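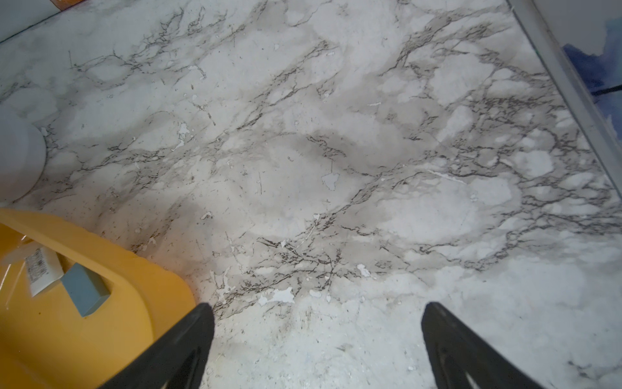
Iron dosing in the dye bath tests, part two

Last time I wrote up the persulfate runs on the orange dye and ended with a rate that fell off after the first ten minutes. Napaporn Wattanapong wrote to ask whether I had checked the iron at that point or only the dye. I had only checked the dye. This post covers the repeat, with iron measured at every draw.

Setup was the same as before. One-liter beaker, overhead stirrer, tap water from the Brestwood supply left standing overnight, starting pH brought to 3.2 with dilute sulfuric acid. Dye at 47 mg/L. Persulfate went in as a fresh stock. Iron(II) sulfate went in last, and the clock started when the iron hit the water.

In the single-dose run, ferrous iron was already under the limit of my test at the two-minute draw. Total iron in the filtered sample dropped more slowly and then held. So most of the iron had gone to the ferric form almost at once, and part of that had left solution. The dye curve makes sense with this. There is a fast drop while ferrous iron is present, then a long shallow tail.

I then split the same amount of iron into eight equal doses, three minutes apart. The early drop was smaller and the tail went away. Final color removal was higher than in the single-dose run, and the persulfate left at the end was lower. I ran the split dose twice and the two curves sit on top of each other except at the 12-minute draw, where I suspect my pipetting.

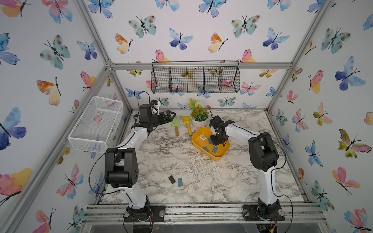
4 min read

Quenching needs a note. Persulfate keeps working in the vial if it isn't stopped, and with iron still there the reading drifts down on the bench. I used methanol for the color samples and read them within the hour. Methanol is no good for the organic carbon samples, for the obvious reason, so those went on ice and were run first. Ettore Russo uses sodium thiosulfate for his color samples. I tried it on one set and got slightly cloudy vials, which I put down to sulfur coming out at low pH.

Carbon removal lags color removal by a wide margin in every run. Breaking the azo bond takes the color out and leaves most of the carbon where it was. I would not call any of these runs treatment on the strength of a clear beaker.

Two open items. The standing tap water has chloride in it, and chloride will take up some of the sulfate radical. I have not run a deionized blank against it. Second, I have no temperature control beyond the room, and the beaker warmed by a degree and a half over the longer runs.

Next is citric acid with the single dose, to see if holding the iron in solution gives the same result as the split dose with less fuss. Shabnam Rizvi has offered to run the carbon samples again in March. Raw readings are in the usual spreadsheet, split runs on the second tab.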